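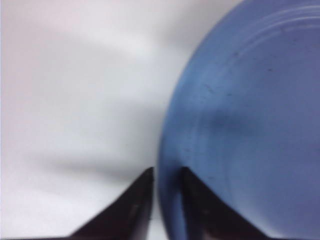

Looking after plastic plates and shallow dishes

Plastic plates get used hard. They go on picnics, under plant pots, into the hands of small children and back into the cupboard in whatever state they came out of the sink. A decent one will last for years if it is washed properly. The notes below cover the everyday jobs and the few problems that come up most.

Marks that wipe off and marks that don't

Small dark specks on a plate can be either dried food or a nick in the surface, and they look much the same. Run a fingernail over the mark. If it catches on something raised, it is probably food and will lift after a soak. If the nail drops into a groove, the plastic is cut and the dark colour is dirt sitting in the cut.

For dried food, fill the plate with warm water and a drop of washing-up liquid and leave it for 19 minutes or so while you do the rest of the dishes. Rub with a soft cloth. Don't go at it with a knife tip or a metal scourer.

For dirt in a scratch, mix bicarbonate of soda with a little water to a thick paste. Spread it over the mark, leave it a while, then work it in small circles with an old toothbrush. Rinse well. The scratch will still be there but it should look paler. Deep cuts hold grease however much you scrub, and a plate with several of them is best kept for plant pots or screws.

The ridges round the border

Many round plates have a step or a set of fine ridges between the raised border and the flat middle. Grease collects there. A flat sponge rides over the top of it, so use a brush and follow the curve right round, then turn the plate over and do the foot ring as well. Sauce with tomato or turmeric in it should be rinsed off straight after the meal. Blue and other strong colours hide the stain better than white does, but it still builds up.

Cloudy patches

A white film after washing is usually limescale. Wipe with a cloth dipped in white vinegar, wait 2 minutes and rinse. If the film comes back every time, dry the plates with a tea towel and don't leave them to drain. A film that vinegar won't shift is wear from the dishwasher, and there is no cure for it.

Dishwasher and microwave

Check the underside for the maker's symbols. Our Brudby plates are marked for the top rack only, and the two that went in the bottom by mistake came out bowed. If there is no symbol, wash by hand. Don't put an unmarked plate in the microwave at all.

Cutting

Don't cut on plastic plates with a sharp knife. Bread, cheese and fruit can all be cut on a board first and moved over. Ordinary table knives do less harm, though serrated ones leave fine lines in the end.

Storing

Dry fully before stacking. Grit between two plates scratches both of them, so wipe the shelf now and then. We keep ours in a stack of 13 with a sheet of kitchen paper between the good ones. Keep them off any shelf directly above the cooker and out of strong sun, which fades the colour on whichever plate is on top. Swapping the order in March and again in autumn evens it out.

More in this section: Getting smells out of lunch boxes. Cleaning white worktops. Which lids fit Rusent tubs.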